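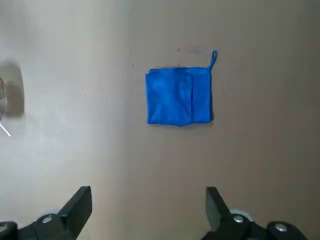

Re: Second arm, or spend it on fingers?

Hi all,

Sorry for the slow answer, I've been buried in budget forms since Saturday.

On Saturday the Skendach bench wrote:
> We have 2000 left to commit before the end of March. Half of us want
> to put it toward a second Stalto arm, the rest want spare jaws and a
> proper wrist camera mount. What did you lot do at Moduston, and would
> you do it again?

We went for the spares and yes, I'd do it again! Our first year we put every cent into the arm and then lost 14 days of towel folding waiting on one set of jaw plates. Fourteen days – I could have folded the whole linen cupboard by hand and started on the neighbours'.

If your work is cloth like ours, budget for fingers before anything else. Microfibre is kinder than terry, I reckon, but you'll still want to try a few different tips, and the plain flat black ones are a perfectly good place to start. Get extra screws in the same order too (the freight from Sabatier costs more than the screws do).

The other thing I'd ask about is the service plan. Ours was quoted separately, after we'd signed, and it came to another 2000 a year. Grr. Get it in writing up front.

I've got our parts list as a spreadsheet, 101 lines of it, some of them in a colour that means something only to me. Happy to send it to anyone who asks off-list.

Is anybody else ordering from Sabatier in March? We could share a box.

Cheers from the Moduston bench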